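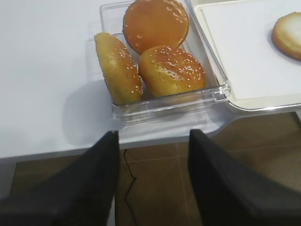 Burger buns in a clear plastic container, with a paper-lined tray alongside.

A bakery in Clastow will start supplying burger buns to 16 schools in September, after winning a contract that had been held by a firm outside the county.

Quispe, which has been baking on Mill Lane for 10 years, will deliver 2,715 buns a week during term time. The buns will be used for the Thursday lunch menu and for breakfast clubs.

Owner Siwan Wogan said the order would mean taking on two more bakers and starting the first shift at 3am. "We have done rolls for the hospital before, but this is the biggest regular order we have had," she said.

The recipe has been changed to meet school food rules. It has less salt than the shop version and half the flour is wholemeal. Pupils at two primaries tried it before the summer break and 332 of them filled in a form - most liked it, although several asked for the seeds to be left off. They have been.

Trinh Quách, who manages school catering for the district, said the price of a school lunch would not change.

The bakery's shop will keep its usual opening hours.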